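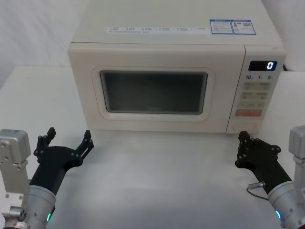 Wiremu Ormsby reckons I'm being unfair about standby power. He left a comment under my last post saying that everything with a plug on it is quietly eating money all night, that I should go round the house at bedtime switching things off at the wall, and that he'd saved 65 pounds in a year doing just that. I've no reason to think he's fibbing. I do have reason to wonder how he knows.

Did his bill go down by 65 pounds? Bills go up and down for all sorts of reasons. A mild winter will do it. So will a teenager leaving home, or a tariff running out. Unless you spend one year switching off and another, otherwise identical year not bothering, you're left guessing, and people who have put effort into something tend to guess kindly.

So in May I borrowed a plug-in meter from Mizanur Mondal and went round the kitchen with it. The microwave, with its clock lit, was drawing so little that the meter couldn't settle on a figure. It flicked between nothing and a bit more than nothing. The toaster drew nothing at all, as you'd hope of a toaster. The old radio was the worst of the lot, and even that wouldn't buy me a decent sandwich over a year.

I can't swear by the meter, mind. Cheap ones are said to be poor at very small loads, and this was a cheap one. I left it on the radio for 7 days to even things out and got a number I more or less believe.

Then I put it on the kettle. We boil it far too full, for two mugs, several times a day, and one morning of that used more than the radio had managed all week. The tumble dryer I didn't dare measure. I know what the dryer is. It's why there's a clothes horse in the hall that everyone walks into.

What bothers me is the advice you get handed. There's a leaflet from Hernar on our doormat telling us to "hunt down the vampires", with a drawing of a phone charger with teeth. Inside, after three pages of chargers, one line mentions turning the heating down. They've got a smart plug to sell you as well, and I'd like to know what the smart plug uses while it sits there listening for instructions. The leaflet doesn't say.

If switching off at the wall makes you happy, carry on. I did it for a fortnight and mostly got a microwave clock that needed setting every morning. I've stopped now, and I put less water in the kettle. Wiremu, if you've still got the bills from before, I'd like to see them — both years, please, with the units and not just the pounds.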